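# Where does the water go? My Cevville water diary project

Soledad Aranda, 9 Feb 2024

So my original plan was to measure rainfall, and then August happened and it just didn't rain. I had a gauge on the porch and a very boring spreadsheet full of zeros. My teacher suggested I look at the other end of the pipe, and I ended up liking that project a lot more!

I asked people on Aguirre Street if they'd keep a water diary for 30 days, and 14 households said yes (my own included, so I couldn't skip either). Everybody read their meter before breakfast and wrote down the number, plus anything unusual like guests, a kiddie pool, or a dog bath. I picked up the sheets at the end and typed them in. Some of the handwriting was rough. One sheet had jam on it.

I thought lawns would win by a mile, but we were under watering limits, so nearly all the use was indoors. Kitchens were pretty steady from house to house. Bathrooms were all over the place, especially where the laundry gets done in there too.
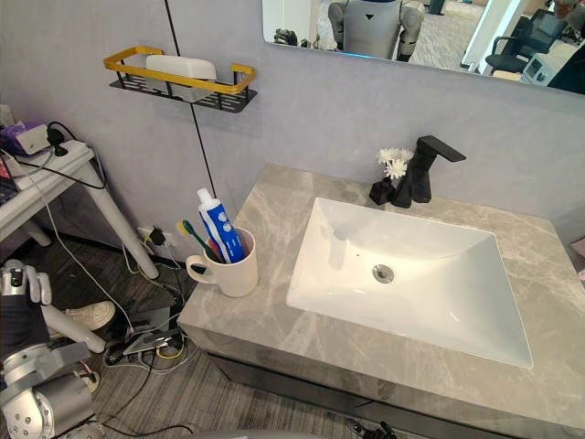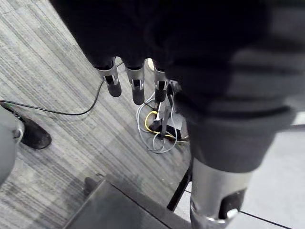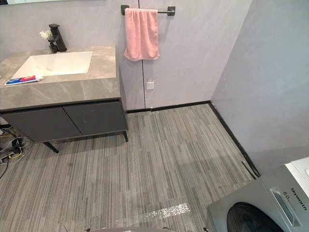

*The sink and the washing machine share one bathroom.*
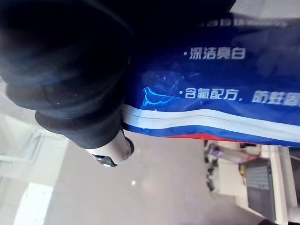 The household with the highest daily average used 193 gallons a day, and they were nice enough to let me put that in as long as I left their name out. There are a lot of people in that house, so per person they're close to the middle. I nearly missed that, and my first draft basically accused them of leaving the hose on. Sorry, neighbors!

The weirdest result was a house where the meter kept climbing overnight. They checked the toilet with food coloring in the tank and found a slow leak. After they swapped the flapper, the overnight readings went flat. By my math it would have wasted more than 2,000 gallons over the summer.

Things I'd change: I'd ask for an evening reading too, and I'd write down who was away on vacation (I had to go back and ask, which was awkward). I'd also like to compare us with Nevent, because they're on wells and my cousin swears nobody there thinks about water until the pump quits.

The full table is in the back of the binder, with the graphs behind it. The orange line is my house. We did fine except for laundry days.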